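Home Stories People Food Town Contact

"The bread does not know what time it is"

18 December 2022

When I arrived at the house of Brisa Cárdenas, she was already awake for several hours. She opened the door with flour on both her arms and told me to keep my coat on, because the kitchen window must stay open until the second batch is out of the oven. So I sat with my coat on, and we talked like this for most of the morning.

Cárdenas bakes bread at home and sells it in Pesberg, on the street behind the old post office. She has no shop and no sign. People order by telephone until the evening before, and they come with their own bags. In October she passed 90 regular customers, and after that she stopped taking new names.

"I have a list of people who wait," she said. "Some of them are angry with me a little. But I have one oven, and I have two hands."

She did not grow up with baking. Her father repaired shoes and her mother worked at Premon, the company that made buttons and zippers before it moved away from the region. At home they ate bread from the supermarket, always the same white one. Cárdenas herself worked 19 years in the office of a transport firm, where she prepared the papers for the drivers.

"I was good in this work," she said. "I want to say it, because when people change their life they like to tell that the old life was terrible. Mine was not terrible. I had a nice chair and I liked the drivers."

What changed was that her aunt became ill. The aunt lived in Huerta, in a house with a wood oven in the yard, and Cárdenas went there to help for what she believed would be two weeks. She stayed nine months. The aunt could not knead anymore, so she sat on a stool and gave instructions, and they were not always polite.

"She said to me, you touch the dough like you are afraid it will bite. Every day she said it. Then one day she said nothing, and I understood that the bread was correct."

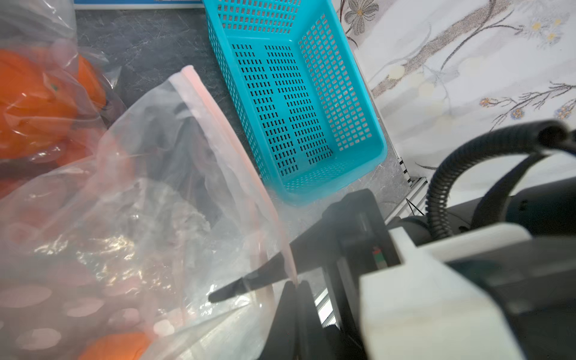
After her aunt died, Cárdenas came back to Pesberg with a jar of the old starter between her feet in the bus. She was 46. She returned to the office, but she baked on her free mornings and gave the loaves to the neighbors. One neighbor insisted to pay. Then the sister of this neighbor wanted one also.

I asked her if she remembers the first price.

"Yes, and it was too low. I counted the flour and the salt and I forgot the electricity. I forgot also my time. My neighbor did the calculation for me on the back of an envelope and she was almost crying from laughing."

Now she makes three kinds. There is a dark rye with caraway, a wheat loaf with a thick crust, and a flat one with onion, which she bakes only when the onions are sweet enough for her taste. The flour comes from Stostamton, from a small mill which she found after trying several others. She spoke about this flour for a long time, and I confess I did not follow everything. It drinks more water in winter, she explained, and in summer it becomes lazy.

The order of the work is always the same. She mixes the dough in the evening and goes to bed early, before the children of the family upstairs. At night she gets up one time to fold it. Her husband has learned to sleep through the alarm, and she is a little proud of him for that.

"The bread does not know what time it is," she said. "It knows only if it is warm or cold. So I must be the one who adapts. In the office, if I was late with a paper, I could telephone to somebody and say sorry. To the dough I cannot telephone."

Twice a café in the town has asked her to deliver every day, and twice she refused. She did not want to explain much about it. She said she would need a second person, and the second person would need a salary, and then she would be again in an office, only with more flour.

She is teaching one pupil, the daughter of a customer, who comes during the school holidays. The girl wanted at first to make only cinnamon rolls. Cárdenas allowed it, on the condition that she would also learn the rye.

"Her first rye was like a brick. I ate it anyway, with soup. You have to eat your mistakes, my aunt was very strict in this."

At the end she gave me a wheat loaf wrapped in a cloth, still too hot to cut, and made me promise to wait one hour. I waited until the bus stop.

Shares: 46 Comments: 9

Related stories
The last button makers of Premon
A walk along the river in Huerta
How to keep onions until spring
Where Pesberg buys its winter coats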